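Koppelセル 保守・立ち上げ定例打合せ 議事録

開催日 2023年12月25日
場所 Iseo棟 一階 作業室横の打合せ卓
進行 Cleiton Falcão(セル保守)
出席 Hui-mei Wan(作業設計)、制御担当、電装担当、夜番担当、部品庫担当、見習いの方、記録係
欠席 なし(夜番担当は途中から)

はじめに

年の瀬の慌ただしいなか、みなさんお集まりくださりありがとうございました。部品庫担当の方が柚子茶を持ってきてくださって、始まる前にひとしきりその話になり、予定より少し遅れての開始となりました。進行のFalcãoさんからは、今日は手首の修理の報告、頭部カメラの合わせ直し、それから作業台まわりの決めごとの順で進めたい、長くなりそうなので遠慮なく途中で口を挟んでほしい、とのお話がありました。そのとおり、みなさんよく口を挟んでくださいましたので、記録のほうも前後しているところがあります。気づいた点は記録係までお知らせください。

前回からの持ち越し

前回の議事録について、電装担当から一箇所訂正がありました。「非常停止の押しボタンを交換した」と書いてしまいましたが、交換したのは押しボタンの裏の接点ブロックだけで、ボタン本体は元のままです。失礼いたしました。接点ブロックの品番は保守台帳に書いてあるので、台帳のほうは直す必要がないとのことです。

床のケーブルカバーの浮きは、両面テープを貼り替えて落ち着いています。夜番担当によると、台車を通すときにまだ一箇所だけ引っかかる感じがあるそうで、場所を教わりながら電装担当が見に行くことになりました。これは急ぎません。

10月に頼んでおいた予備の結束バンドと保護チューブは部品庫に入っています。棚はいちばん下の段、奥のほうです。手前に古い梱包材が積んであって見つけにくいので、部品庫担当が梱包材を片付けてくださるそうです。

議題一 右手首のがたつきと修理の報告

Falcãoさんから、右腕の手首まわりの修理について詳しい報告がありました。少し長いのですが、あとから同じ作業をする人のために、なるべく話されたとおりに残しておきます。

最初に気づいたのは夜番担当です。Koppelが物を置いて手を引くとき、指先がほんのわずかに遅れてついてくるように見えた、というのがきっかけでした。記録のグラフを見てもはっきりした異常はなく、制御担当ははじめ、速度の設定を疑ったそうです。設定を少しずつ落としてみても遅れの出方が変わらなかったため、電源を落として手で揺すってみたところ、手首の先だけが小さくこつこつと動く感触があった、という順番です。

原因は、手先のフランジを留めているM6のボルトのゆるみでした。全部がゆるんでいたわけではなく、ケーブルの出口に近い側だけです。Falcãoさんの見立てでは、ケーブルの取り回しがきつく、手首を大きくひねるたびにケーブルの束がフランジの片側を引いていたのだろうとのことでした。ただ、これは外したあとの当たり傷から考えた推測で、確かめたわけではないとご本人も念を押していました。

修理の手順は次のように進めたそうです。

まず腕を保守姿勢にして、受け台を肘の下に入れます。受け台を入れずにブレーキだけで保持するのは、短い時間でもやめてください。それから主電源を切り、札を掛け、鍵は作業する人が持ちます。

次にグリッパを外します。コネクタはロックを起こしてからまっすぐ抜きます。斜めに抜くとピンの根元を傷めるので、見習いの方には一度やって見せてから触ってもらいました。Falcãoさんいわく、とても丁寧な手つきだったそうで、その場の全員から小さな拍手がありました。

フランジのボルトはすべて新しいものに替えています。古いねじゆるみ止めはタップの入り口に残りやすいので、溶剤を含ませた綿棒で取り、乾くまで待ってから新しいものを塗りました。締め付けは対角の順に、一度で締め切らず、二回に分けて所定のトルクまで持っていきます。トルクの値は機械の銘板ではなく保守手順書の表を見てください。銘板の値は本体の据え付けボルトのもので、手首には大きすぎます。

締めたあとは合いマークを白のペイントで入れました。これまでは合いマークがなかったので、ゆるんでいても目では気づけませんでした。次からは始業点検の項目に「手首の合いマークのずれ」を加えます。Wanさんから、左腕のほうにも同じように入れておいてはどうかと提案があり、年明けの最初の点検のときに左腕も締め直し、合いマークを入れることになりました。

ケーブルの束については、手首の手前で200ミリのたるみを取り直してあります。以前は見た目がすっきりするように詰めて束ねていたのですが、ひねったときの逃げがありませんでした。電装担当は「すっきりさせたのは私です」と少ししょんぼりしておられましたが、束ね方の基準がどこにも書かれていなかったのが良くなかったので、手順書に寸法を書き足すということで話がまとまりました。書き足すのは電装担当、読み合わせは制御担当です。

制御担当からは、修理後の動作の確認について報告がありました。低速で関節をひとつずつ端から端まで動かし、音と電流を見て、それから組み合わせた動きに移っています。右手首の電流はひねりの端で出ていた小さな山がなくなり、左とほぼ同じ形になりました。夜番担当が心配していた指先の遅れも、修理後に見たかぎりでは出ていません。もう少し運転時間を重ねてから、この件は閉じることにします。

夜番担当からは、気づいたことを書く欄がもう少し広いとありがたい、とのご要望がありました。いまの日報は一行しかなく、「なんとなく遅い気がする」と書くには遠慮してしまうのだそうです。Falcãoさんは、その「なんとなく」がいちばん助かるので、ぜひ遠慮なく書いてほしいと話していました。日報の様式は記録係が直します。

議題二 グリスと消耗品

減速機のグリスについて、Falcãoさんから現在の状況の説明がありました。累計の運転時間が1,000時間になったところで一回目の補充を済ませています。補充のときに古いグリスを少し受け皿に取って見たところ、色はやや濃くなっていたものの、金属の粉が目立つようなことはありませんでした。受け皿のグリスは日付を書いた小瓶に入れて保管しています。次に取ったものと並べて比べるためですので、片付けのついでに捨ててしまわないようお願いします。

グリスはPrelholmの指定品を使っています。部品庫には残りが一本で、すでに開けてあるものです。部品庫担当から、Prelholmの年末の受付はもう終わっていて、注文しても年明けの発送になるとのお知らせがありました。次の補充までには十分に間がありますので、慌てて別の品で代わりにすることはしません。開けてある一本は口をきれいに拭いて、立てて置いてください。寝かせておくと油だけ先に出てきてしまいます。

グリッパの指先のゴムについては、少し議論になりました。Wanさんによると、テープのような滑りやすい物をつかむとき、以前よりも強めに握らせないと落ち着かないことがあるそうです。握る力を上げれば当面は済みますが、ゴムの表面がつるりとしてきているのであれば、力で補うのは順番が違うのではないか、というご意見でした。Falcãoさんも同じ考えで、まず中性洗剤で洗って様子を見て、それでも戻らないときは指先を交換することにしました。アルコールで拭くのは控えてください。このゴムは拭くたびに硬くなっていくとの説明でした。

見習いの方から、洗ったあとは布で拭いてよいのか、それとも自然に乾かすのかという質問がありました。毛羽の出ない布で水気を押さえ、あとは乾くまで置いておくのがよいそうです。ドライヤーは使いません。こういうところは手順書に書いていなかったので、これも書き足します。

ファンのフィルタは制御盤の下のものだけ目詰まりが早く、掃除の間隔を短くします。部屋の入口に近いせいではないかとの意見が出ましたが、よく分かっていません。フィルタの予備はまだあります。

議題三 頭部カメラの合わせ直し

手首を外して組み直したので、カメラと腕の位置合わせもやり直しました。制御担当からの報告です。

合わせ直しにはRekuslowを使っています。校正板を作業台の上に置き、腕の先を決められた姿勢に順番に動かして、カメラから見た位置と腕の側の位置を突き合わせていく、いつものやり方です。今回は途中で一度、結果がどうしても落ち着かないことがあり、制御担当は昼休みを丸ごとつぶしてしまったそうです。校正板の裏に小さな紙片がはさまっていて、板がほんの少し傾いていたのが理由でした。取り除いてやり直したら、すんなり収まったとのことです。お疲れさまでした。校正板を置く前に、板の裏と台の上を手のひらでなでて確かめる、という一文を手順に加えます。

校正の結果のファイルは、これまで前の結果に上書きしていました。これは何かあったときに戻れないので、今回から名前を変えて残すようにしています。古いものは消さないでください。容量が気になるほどの大きさではありません。

カメラの首の角度についても話が出ました。台の手前側を広く見たいというWanさんの希望と、奥の壁際まで見ておきたいという制御担当の希望が少しぶつかっていたのですが、実際にその場で首を動かしながらみんなで画面をのぞき、いまの角度のままでどちらも用が足りるという結論になりました。首の関節には固定ねじがあるので、角度を変えたときは必ず締めてください。変えたら校正もやり直しです。うっかり手をついて首が動いてしまった場合も同じです。怒られるようなことではありませんので、どうかすぐに声をかけてください。

レンズの掃除は、ブロアで埃を飛ばしてから専用の紙で拭きます。順番を逆にすると埃でこすってしまいます。見習いの方がさっそくノートに大きく書いておられました。

照明は天井のものだけを使うことにして、卓上のライトは片付けました。台が白いので、横から強い光が入ると影の縁がきつくなり、置いてある物の輪郭と紛れることがあるためです。夜番の時間帯は外の明るさが変わるため、同じ条件で見られるよう、ブラインドは昼も夜も下ろしたままにしておきます。部屋が少し暗い気分になるのは申し訳ないのですが、ご協力をお願いします。

議題四 仕分け作業の台の整え方

ここからはWanさんの担当です。修理のあとの慣らし運転には、かごへの仕分けを使っていくことになりました。手首をよくひねり、つかむ、置く、手を引くという動きがひととおり入るので、今回直したところの様子を見るのに都合がよいというのが理由です。重い物を扱わないので、万一どこかに不具合が残っていても大ごとになりにくい、という面もあります。

分類は果物と事務用品の二つから始めます。札は印刷したものを用意する案もありましたが、分類を入れ替えるたびに印刷し直すのも手間なので、紙に手で書いて台に置くやり方を続けます。字の上手下手は問いません。Wanさんは、少しぐらい文字が不揃いなほうが読み取りの練習にもなってよいのだと笑っておられました。書くときは黒のペンで、英語でお願いします。

紙は折れ目がつくと浮いてきて、指先が引っかけることがあります。見つけたら新しいものに替えてください。紙どうしが少し重なるのは構いませんが、かごの下に敷き込んでいるところを引っ張るとかごも一緒に動いてしまうので、替えるときは先にかごを持ち上げます。

かごは左右とも編んだ浅いもので揃えています。縁が斜めに開いているため、指先を下ろすときに内側の壁に触れにくく、取り出しの動きも作りやすいそうです。向きは多少斜めになっていても問題ありません。毎回きっちり同じ場所に置くよりも、少しずつ違っているほうが慣らし運転の目的には合っているとのことです。ただし腕の届く範囲から外れないように、というのだけ守ってください。

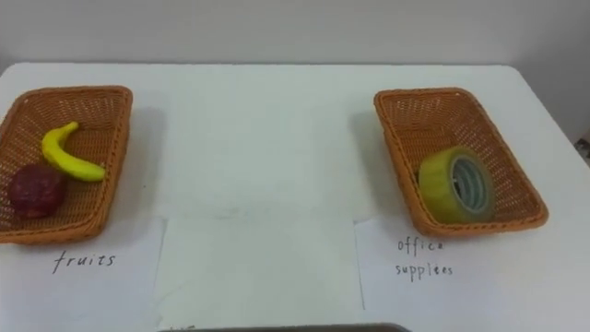

減速機の次のグリス補充は、いつ行うのでしょうか。
累計の運転時間が2,000時間になったところで行います。

このやりとりは見習いの方とFalcãoさんのもので、議題二に戻ってしまいますが、出た順のまま残しておきます。あわせて、運転時間の読み方が分かりにくいという話になりました。制御盤の画面には通電時間と運転時間の両方が出ていて、保守の目安になるのは運転時間のほうです。上に出ている大きな数字は通電時間ですので、お間違えのないようにしてください。電装担当が、画面の脇に小さなラベルを貼ってくださるそうです。

仕分けの話に戻ります。夜番担当から、丸い物は置いたあとに転がって隣の物に寄っていくことがあるが、置き直しをさせたほうがよいかとのお尋ねがありました。Wanさんの考えでは、決められたかごの中に収まっているのであれば、互いに寄っていても、壁に近くても、そのままでよいとのことです。かごの外に出てしまったときだけ、停止させてから人が戻します。動いている最中に手を入れるのは、どんなに簡単そうに見えてもしないでください。この点はFalcãoさんからも重ねてお願いがありました。

テープは寝かせて置いても立てて置いても、つかむ側にとっては別の物のようなものなので、どちらの置き方も試していきます。芯の穴に指先を入れてつかむ動きについては、制御担当がまだ調整中です。穴の縁に指先が当たるとゴムが欠けるおそれがあるため、調整が済むまでは外側からつかむ動きだけを使います。

台の拭き掃除は、薄い汚れ程度であれば慌てなくて構いません。週の終わりに固くしぼった布で拭きます。カメラの見え方に影響が出るような汚れがあるときは、その日のうちに拭いてください。拭いたあとに台がずれていないか、脚の位置のしるしと見比べるのをお忘れなく。

議題五 年末年始の止め方と年明けの立ち上げ

休みに入る前の停止の手順をみなさんで読み合わせました。いつもの終業と違うのは、両腕を保守姿勢ではなく格納姿勢にすること、グリッパを開いた状態で止めること、制御盤の主電源まで切ることです。グリッパを閉じたまま長く置くと、指先のゴムに押し跡が残ってしまいます。バックアップは制御担当が前もって取り、Iseo棟の保管庫と共有の置き場の両方に入れておきます。

カメラには埃よけの布をかけます。レンズに直接触れないよう、首の上からふわりとかける感じでお願いします。去年はビニールの袋をかぶせたのですが、結露を心配する声があり、布に変えることになりました。布は部品庫担当がご自宅の端切れで縫ってくださったもので、裏地までついた立派な品です。ありがとうございます。

年明けは、部屋が冷え切っているはずなので、暖房を入れて室温が落ち着いてから電源を入れます。最初は低速で関節をひとつずつ動かし、グリスがなじむのを待ちます。冷えたままいきなりいつもの速さで動かすと、異常がなくても電流が高めに出て、余計な心配をすることになります。Falcãoさんが立ち会いますので、先に来た方は電源を入れずに暖房だけつけて待っていてください。

低速の確認が終わったら、手首の合いマークを見て、校正のずれを簡単に確かめ、それから仕分けの慣らし運転に入ります。校正の確かめは全部をやり直すのではなく、Rekuslowの確認用の短い手順で足ります。そこでずれが大きく出たときだけ、制御担当に連絡して全体をやり直します。

決まったこと

右手首の修理は完了扱いとせず、慣らし運転の様子を見てから閉じる。
左腕の手首は年明け最初の点検で締め直し、合いマークを入れる。担当はFalcãoさん、見習いの方が補助。
始業点検に手首の合いマークの確認を加える。担当はFalcãoさん。
ケーブルのたるみの寸法を手順書に書く。担当は電装担当、読み合わせは制御担当。
指先のゴムは中性洗剤で洗って様子を見る。洗い方と乾かし方を手順書に加える。担当はWanさん。
校正板を置く前の確認を手順に加え、校正結果は上書きせず残す。担当は制御担当。
日報の気づき欄を広げる。担当は記録係。
制御盤の画面の脇に、運転時間の位置を示すラベルを貼る。担当は電装担当。
グリスは年明けにPrelholmへ注文する。担当は部品庫担当。

まだ決まっていないこと

テープの穴に指先を入れる動きを、いつから使うか。
三つ目の分類を加えるかどうか。Wanさんは食器を加えたいそうですが、割れない物が手に入ってからの相談とします。
制御盤下のフィルタの目詰まりが早い理由。

その他

夜番担当から、作業室の椅子の一脚がきしむとの報告がありました。Koppelの音を聞き分けたいときに紛らわしいので、なかなか切実です。Falcãoさんがその場で工具を取りに行き、座面の裏のねじを締めて戻ってこられました。きしみは小さくなりましたが、まだ鳴ります。

見習いの方から、修理の手順をもう一度ゆっくり見たいとの希望があり、左腕の作業の日はいつもより時間に余裕を取ることにしました。ほかにも見たい方がいらっしゃれば、人数が増えると手元が見えづらくなりますので、前もってFalcãoさんにお声がけください。

柚子茶の残りは給湯室の棚に置いてあります。開けたあとは冷蔵庫へお願いします、とのことです。

次回は年明けの立ち上げが済んだあと、同じ打合せ卓で行います。日取りは記録係からあらためてご連絡します。

記録 記録係
確認 Cleiton Falcão、Hui-mei Wan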